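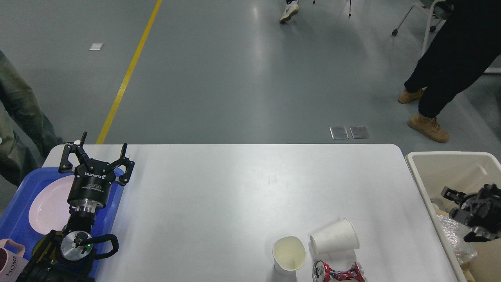
Kelach Teleoperation Work Package
Progress report to Lecomte
Prepared by Morag Urquhart, Feb 19, 2020

Status: on schedule for collection, behind on labeling.

1. Work done in the period

The table-clearing task is now demonstrated by remote control only. Hand guiding was dropped after the first block, as operators tended to push the wrist off its planned approach. Each demonstration covers dishes, such as a plate or a mug, and discards, such as paper cups and crushed cans. Starting positions are changed between runs, and cups are placed both upright and on their sides.

Operators recorded 2825 demonstrations. Of these, 1819 passed review and have been added to the training set. The remaining 1000 or more were rejected or are waiting for a second check by Zineb Ashour. Most rejections come from dropped joint readings in the first seconds of a run.

2. Open problems

Crushed cans are slow to grasp with three fingers. Operators close too early and the can rolls. Ifor Trevor has lowered the default closing speed, and results will be compared in the next block.

Thin plates lying flat in a tray remain the hardest item. Two operators use the tray edge to tilt the plate and the third does not, so the demonstrations are inconsistent. A written procedure is being drafted.

3. Next steps

Finish the second check of held runs. Train the first Dralov policy on the accepted set. Monique Collet will send the revised equipment budget separately. The full evaluation remains planned for August.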